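Refill or Replace? Pump Bottles on a Shared Bathroom Shelf

Student project report, Household Design unit
Submitted 2024-01-11

1. Background

In our share house there is one bathroom shelf, and for a long time it was too full. Every person bought their own hand soap, shampoo and lotion, and nearly all of it came in bottles with a pump on top. When a bottle was finished it went into the bin, often with the pump still on it. I wanted to know if a small household can keep the same pump bottles and only refill them, and which kinds of bottle make this easy or difficult.

The project started in June. I collected 20 used pump bottles from our house and from two neighbouring flats. Most were from supermarket lines such as Todau and Brivier. The others had lost their labels, so I sorted these only by shape and colour.

2. Method

Each bottle was rinsed with warm water, and the pump was taken off and rinsed separately. I then filled the bottle from a Nilsuwan refill pouch of 2,000 mL, using a kitchen funnel. For each bottle I wrote down three matters: how easy it was to open with wet hands, whether the funnel could stand in the neck without being held, and how many presses were needed before soap came out.

I also asked the people who use the shelf to handle the bottles and tell me which ones they liked. I did not tell them which bottles had scored well in my own notes. This part was less scientific, but I think it was useful, as people keep a thing longer when they enjoy using it.

3. What we noticed about the shape

The neck is the most important part. A narrow neck looks elegant under the pump, but the funnel falls over and the soap runs down the outside. Bottles with a wide shoulder and a wide opening were much quicker to fill. 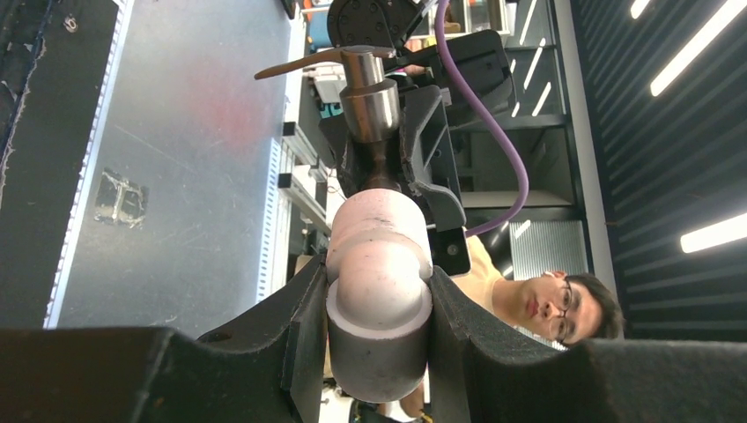 The colour of the body also has an effect that I did not expect. On pale bottles every mark from the fingers is visible, and so people wiped them more often. On dark bottles the dried soap was not noticed until it was already hard. The users preferred the pale ones anyway. They said a pale bottle looks clean on the shelf, even if it needs more wiping.

Metal-look collars were popular too. One difficulty is that water stays under the collar. In 9 of the bottles I found a grey line of old soap there, and it had to be removed with an old toothbrush. Collars made in one piece with the pump were easier to wash than the loose ones.

4. Problems with the pump

The spring was the usual reason for throwing a bottle away. Thick lotion dries inside the tube, then the head stays down and does not come up again. Soaking the whole pump overnight in warm water repaired most of them. The ones from Drosis could be pulled apart completely for cleaning, and I would like to see this in more brands.

Over the test period I counted 105 refills in total. I had hoped to compare the cost also, but the prices of the pouches changed several times and my notes on this are not complete, so I have left the cost out of the report.

5. Suggestions

For a shared shelf I would choose bottles with a wide neck and a fixed collar – the colour can be decided by the people who must wipe them. The pump should be rinsed at every second refill. It also helps to write the contents on the base with a permanent marker, as we had one week when the conditioner was used as hand soap.

If I continue the project next term, I will test foam pumps, which need thinner soap and were not included this time.

Household Design unit – student reports | Contact the unit office | Back to top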